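Grellside Bench FAQ — looking after the two-arm kitchen cell

Last updated 6 October 2023

I get the same handful of questions every time someone new takes a turn on the kitchen bench, so I've typed up my answers. Grab me if yours isn't covered! — Adhiambo Lema

Do I have to home the arms every morning?
Yep, both of them, left one first. Keep the e-stop in your hand while you do it. If an arm stops short of home, don't push it along (I know it's tempting), just power down and start over.

How often do the fingertips get changed?
Every 500 grasps, or sooner if the pads have gone shiny. New ones are in the Mfaume drawer. Two screws per finger, done up snug and no more — Wafula stripped a thread in January and we waited ages for the part.

Where does the toaster oven go?
Centred on the counter under the power point, controls on the right. Line it up square before you load the taught positions, then jog both grippers in slowly and check they come up level on either side.

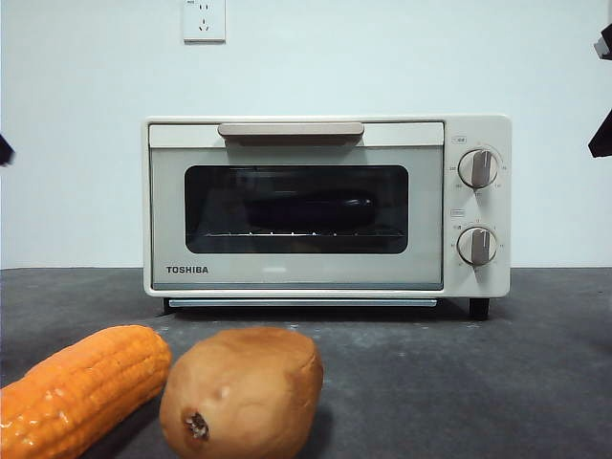

Oven in position, corn and potato up front on the left.

Can I use real food?
Please don't. We stick to the plastic stuff, and I'd like to keep it that way after the banana business.

The gripper keeps missing the door handle. What now?
Nine times out of ten the oven has crept back a bit. Nudge it into place and try again at low speed. Still missing? Run the Eltis calibration for that arm, which takes up to 70 minutes, so put the kettle on.

What do I clean the counter with?
A damp cloth, and that's it. Spray gets into the finger joints and they go gritty. Wipe the oven glass while you're there too, as smears muck up the camera view.

Who do I call if an arm faults and won't clear?
Kanini Wanyama first, then me. Write down the fault code before you reset anything! The Ovon controller wipes it on restart and then we're all guessing.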